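Up before the alarm. Rain on and off until lunch. I had oatmeal and the last of the pears and got the early bus, which was on time for once, and I was in by half past eight with my coat soaked at the shoulders.

We are still on the winter clothes from Govlow. The delivery note said 243 pieces. I haven't checked it against what came and I don't plan to until the bags are empty. So far it has been mostly sweaters, sweatpants and hooded tops, nearly all of them gray. After a couple of hours of gray I start to mix up the piles, so I moved the sweatpants to the table and left the sweaters in the bags for tomorrow.

The soft ones are the hardest to do. Jeans hold a crease and stay where they are put. A knit slides around and sags in the middle, and if it has been in a bag for weeks it comes out as one lump with the legs pushed up inside each other. I find the ribbed band first and work from there.
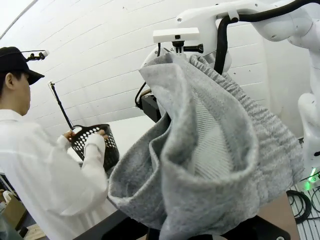 I used to start from the hem, the way I do towels at home, and it took twice as long. With the band on top the rest hangs down and sorts itself out, more or less. Then it's one leg over the other, fold in half, fold again, and into the bin with the fold facing out. Drawstrings get tucked in. I forgot to tuck them on the first lot and had to take 11 pairs back out and do them over, which put me in a bad mood until coffee.

Lunch was soup from the place on the corner. It has gone up again. I ate it at the window and read a few pages of the Mangubat book, which I have been carrying around since last month and am still not far into. The chapter on the ferry is good. The one before it was mostly weather.

The afternoon went better. I found a rhythm and stopped looking at the clock. The shelf labels from Stakach came in the mail, and they are the right width this time, but the glue is weak and two had curled up by three o'clock. I'll write to them. I put clear tape over the ones on the lower shelf — ugly, but they will stay.

I also made a short list for tomorrow so I don't have to think about it on the bus:

- hooded tops, zippers closed before folding
- anything with a pulled thread goes in the mending bag
- ask about more bins
- tape

My wrists ache a little from holding things up. It isn't bad. I should lower my arms between pieces and I keep forgetting. Took the late bus home, leftover rice and an egg, bed by ten.

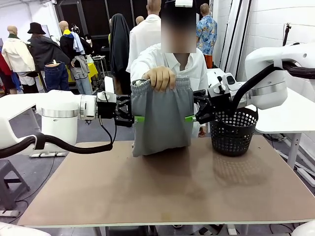
**Cestine, January**

Dry today and colder. There was ice on the steps and I went down them sideways, holding the rail.

I did the rest of the sweatpants in the morning. It was the same job as yesterday, but I had slept, and it went faster. Nine pairs had to go in the mending bag, mostly for loose stitching at the waist. One had the drawstring pulled all the way through to one side, and I spent far too long working it back with a safety pin. I should have put it in the bag with the others. I was stubborn about it.

After that I opened the first bag of sweaters. They are heavier than they look and they shed. I had gray fluff on my sleeves and in my tea. I fold a sweater with the arms crossed at the back, then up in thirds, and I try to keep the neck flat so it doesn't stretch. The thick ones won't go in thirds. Those I just fold in half and put at the bottom of the stack, where the weight does some good.

I asked about more bins. The answer was maybe next week. I pointed out that the big order after this one is almost 498 pieces and that they can't go back in bags once they are folded, or there's no sense in folding them. I think that was heard. I'll ask again.

I wrote to Stakach about the glue and kept it polite. No reply yet.

Walked home the long way because it was dry, and bought bread, onions and a new roll of tape with my own money. I must remember to put the receipt in my coat pocket. At home I opened my own dresser to get socks and saw the state of the second drawer — sweaters stuffed in any which way, one sleeve hanging out. I took everything out and did it properly on the bed. It took about as long as the kettle.

Two sweaters can go. The green one has a hole under the arm that I keep meaning to sew, so I left it on the chair with the needle stuck in the cuff.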